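Library > Everyday Science > Writing and Drawing

Why Does Whiteboard Ink Wipe Off?

By Jintana Wiriya
Thursday, August 3, 2023

Write on paper with a felt-tip pen and the mark is there to stay. Write on a whiteboard with a whiteboard marker and you can wipe it away with a cloth. Both pens put colored ink on a surface. The difference comes from what is in the ink and what the surface is like.

Paper is made of tiny fibers with gaps between them. Ink soaks into the gaps and dries there. A whiteboard is very smooth and has almost no gaps, so the ink has to stay on top. 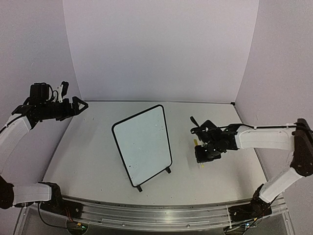 Whiteboards can be made from several materials. Some are steel with a hard, glassy coating baked on at a high temperature. These last a long time. Others have a plastic coating, which costs less but scratches more easily. Some are just a sheet of glass.

What is in the ink?

Whiteboard ink has three main parts. The first is the color, usually a very fine powder called a pigment. The second is a liquid called a solvent, often a kind of alcohol. It carries the color out of the pen and then turns into vapor and drifts off into the air. That is why the ink dries quickly, and why some markers have a strong smell.

The third part is slippery, a bit like oil. It is called a release agent. It keeps the color from gripping the board, so the dried ink sits there as a thin film – and a cloth can push it off. 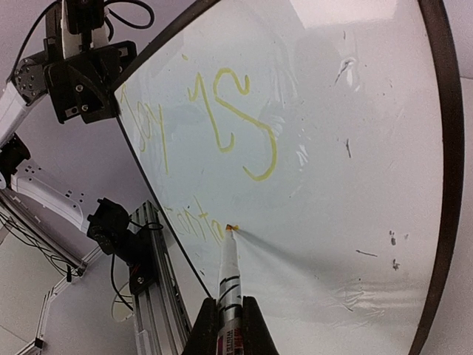 Permanent markers have no release agent. They contain a sticky resin that works like glue. If you write on a whiteboard with one by mistake, an adult may be able to help. Going over the line with a whiteboard marker and wiping right away often works, as the fresh solvent softens the old ink.
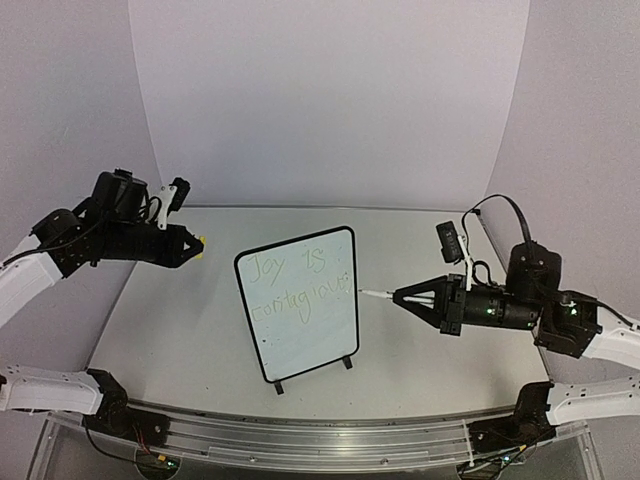 Page last changed: December 2023

Why do old boards look gray?

Ink left on a board for weeks gets harder to remove. Scratches also trap bits of color. The faint marks left behind are called ghosting. A damp cloth or board cleaner takes off most of it.

Remember to put the cap back on. Without it, the solvent escapes and the pen dries out.

Contact us | © 2023 Foldale Children's Library | Back to top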